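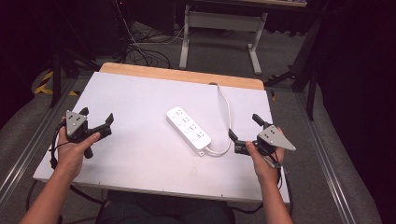
Right, goat people, sheep people, anyone with a field and a bad back. It's been ages since I did a long one of these so get the kettle on.

Shearing is booked! 15th March, which is earlier than anyone round here does it, and yes I know, I've had the lecture from my neighbour over the gate twice. But these are angoras, they get done two times a year, and if I leave it any longer the mohair starts to felt and I'm left with a shed full of hairy doormats.

For the new followers: I keep goats. Angoras mostly, plus Buzatu, who is a big wether of no fixed breed and came with the field. He doesn't grow anything worth clipping. He eats like a horse and he's the only one who comes when called, so he stays.

Silviu Grecu is doing the clipping again. He did them in August and I have never seen goats so calm, he sort of folds them up like deckchairs. Five minutes and they're off, looking half the size and very offended.

My job is wrapping up the fleeces and keeping the kids' separate from the adults'. Last time I mixed up two bags and only noticed when I was washing it. Kid mohair is like holding nothing. The old girls' is more like... well, string. Nice string.

Somebody asked what we do about the cold afterwards. They come in. That's it really! Deep straw, as much hay as they can shove down, and nobody goes out in the rain for a few weeks. A freshly clipped angora in a wet wind can go downhill very fast so I don't muck about with it.

I do have three coats made out of old duvet covers and fleece lining, for the thin ones. Puva wears hers beautifully. Skolus had his off and under the water trough before I'd shut the gate.

Speaking of Puva — she's thirteen kilos of opinion in a body that should weigh a lot more, and I've been worrying. Teeth, I think. She's dropping little balls of half-chewed hay, so the vet's having a look before the shearing and she's on soaked beet and chopped stuff in the meantime. She thinks this is marvellous and shouts for it from the moment the back door opens.

Sorry, THIRTY-three kilos. Fat thumbs. Please stop messaging me, she is not the size of a cat.

Fencing news, which I know is what you're all really here for. The bottom corner has gone again. Same post, same goat. I've put in 521 metres of stock fence since we moved here (I know because I've kept every miserable receipt) and Skolus has found the one bit where the ground dips and the wire doesn't.

I found him in the lane eating Sânziana Nedelcu's hedge. She was very good about it. She said it needed a trim. I took her eggs, she gave me a jar of plum jam, so I think I've come out ahead there and so has he.

If anyone has a good trick for fencing over a dip, I'm listening. I've had a log wedged in it for now, tied on with baler twine like everything else I own. Someone said hang a weighted bit of mesh off the bottom wire? Does that work with horns about, or do they just get stuck in it?

Fleece from August, while I remember. There's still almost 2 kilos of washed kid left, all white, and a bag of Prurnov's, which is that silvery fawn a few of you were after. He's going paler every clip so this may be the last of the proper colour. Message me if you want some, I'll hold it until the new lot's off.

And no, I don't spin it myself. I've tried. I made something you could have towed a car with.

Lambing people, I see you all up at three in the morning posting wet newborns and I'm cheering you on from my nice warm bed. Our kids aren't due for weeks yet, so you can all be smug back at me then.

Going out to do hay now. Puva's started.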